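The case for weighing rubbish by the room

Marjatta Jääskeläinen
March 2, 2020

Most office buildings in Suldale pay for waste removal by the lift. A truck arrives, tips a bin of a fixed volume and the tenant is charged for that volume, whether the bin held wet food scraps or a metre of air between flattened boxes. The arrangement is simple to invoice. It is also the main reason that building managers know very little about what their tenants throw out, and I think it should be replaced with billing by mass, recorded at the level of the floor or, where practical, the room.

Volume is a poor measure of waste. Density in mixed office waste varies widely between a print room and a kitchen, and it varies again with how hard the cleaner has pushed down on the bag. Two tenants with identical invoices may be sending very different amounts to landfill. Neither has any financial reason to find out. A tenant who separates food scraps removes the heaviest part of the load and sees no change in the bill, as the bin is still lifted on the same schedule.

The usual objection is cost. Truck-mounted load cells are well understood, but they weigh at the kerb, where the waste of an entire building has already been combined. To get a figure for each floor, the weighing has to happen earlier, at the cleaner's trolley or the dock. When the Hakala building moved to dock weighing, it bought one platform scale and a label printer. Each bag was tagged with a floor code and placed on the scale on its way to the compactor. The extra handling came to 14 minutes per shift, and it was paid time. Any proposal that treats those minutes as free is shifting a cost onto cleaning staff and should be rejected on that ground alone.

The results justified the labour. In January the building recorded 2,942 kilograms of general waste, of which 971 kilograms came from a single floor with a shared kitchen. The lift invoices had divided the charge equally between tenants for years. The floor in question was not careless by any ordinary standard. It hosted the catering for every other floor, and its organics bin was on the far side of a fire door. Moving the bin cost nothing. No volume record would have led anyone to move it.

A second objection, put to me by Sointu Ahonen in her reply to an earlier version of this argument, is that mass billing penalizes heavy materials that may be harmless and favours light ones that are not. Plastic film is the obvious case. It weighs little, contaminates the paper stream and tangles in sorting equipment. A tenant billed strictly by mass would have no reason to use less of it. I accept the point. Mass should set the base charge, with a separate contamination fee applied by inspection. This makes the tariff more complicated, but commercial tenants already read electricity bills with demand charges and power factor adjustments.

Liners deserve particular attention in this respect. A liner is often replaced on schedule regardless of contents, so a bin that receives one envelope a day consumes as much film as a full one. The Follodier cleaning contract, which I use here because its terms are typical, specified daily replacement at every desk. Amending it to replacement when soiled would have needed one sentence.

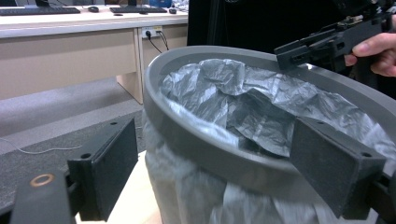
Goltley Building Services Group | Waste and Materials Desk

Bin design has some bearing on the matter. A round bin with a thick rim takes an ordinary bag without trouble, but a bag much larger than the opening bunches inside or hangs down the outside, and the surplus film is paid for and discarded with the rest. Purchasing staff tend to order a single large size to simplify stock. I would order by rim circumference and accept carrying two sizes.

There remains the matter of privacy. Room-level figures can reveal working patterns, and in a small office they can be tied to one person. I would publish floor totals only, and keep room figures with the building manager for 70 days, long enough to cover two billing cycles and a dispute. Tenants should be told this in writing before the first bag is weighed.

None of this requires new legislation. Haulage contracts in Suldale come up for renewal at different times, and a landlord can ask for a mass-based quote at the next one. Those who want a trial first should begin with the dock scale and run it alongside the existing invoices for a full quarter, kitchens included.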